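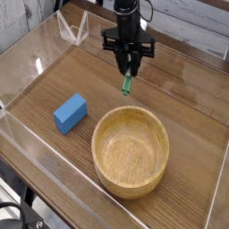

Figure 4. Gripper with a green cylindrical object held near a wooden bowl.

Ambros Tanner, Svenja Aigner and Hermine Kälin
September
14 shares

4.2 Delivery estimates and how they were revised

The sample contains 103 hardware campaigns hosted on Panongate, all of which reached their funding goal and listed a single primary reward with a stated delivery month. Campaigns offering only software, printed matter or accessories to an existing product were removed beforehand. For each remaining campaign we collected every public update from the day of launch until either the first confirmed shipment or the close of the observation window, giving 1,444 updates in all.

An update was coded as a revision if it gave a new delivery month for the primary reward or withdrew the old one without a replacement. Two coders, Aigner and Kälin, worked independently and settled disagreements by reading the update together with the one before it. By this rule 483 updates were labelled as revisions. Most disagreements concerned phrasing such as "later in the quarter", which we treated as a revision only where the quarter had changed.

Established manufacturers using the platform for pre-orders behave differently from first-time creators in one respect that matters for the model. They tend to announce a delay once, late, and by a large step. First-time creators announce early and often, in steps of a month or two. A simple count of revisions would therefore understate slippage among manufacturers, and we use cumulative delay in months as the dependent variable. The count is kept as a control.

Backer comments were not coded. Kaufmann (working paper) used comment volume as a proxy for dissatisfaction, but on Panongate a comment thread can be closed by the campaign owner, and a quiet thread may simply be a closed one.
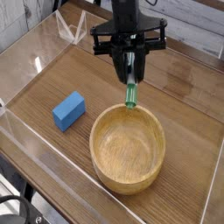
4.3 Pledge tiers and the retail price

Every campaign page displays a projected retail price beside the pledge amount. The gap between the two is usually presented as a discount, and we record it as such, although the retail price is set by the campaign owner and is not checked by the platform. Where several tiers covered the same item – early, standard and late – the standard tier was used. Bundles were divided by the number of units only if all units were identical.

Prices were converted to a single currency at the rate on the closing day of the campaign. Shipping and sales tax were left out. Two cases needed separate handling. Murkora raised its projected retail price while pledges were still open, and we kept the figure shown at launch. The Unia campaign listed no retail price until the final week; it is included in the delay model and dropped from the price model. 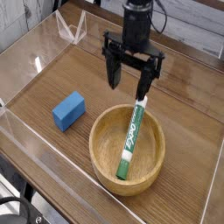
Figure 5. Green EXPO marker standing at a slant in the bowl, one fingertip on its cap.

The advertised discount enters the model as a share of the projected retail price, with a dummy for owners who had sold a finished product before launch. We also tested an interaction between the two terms. Category effects are included for cameras, audio, lighting and a residual group. Standard errors are clustered by owner, as a few owners ran more than one campaign. Schwaiger's alternative specification, which replaces the discount with the absolute price gap, is reported in the appendix and leaves the sign of the main coefficient unchanged.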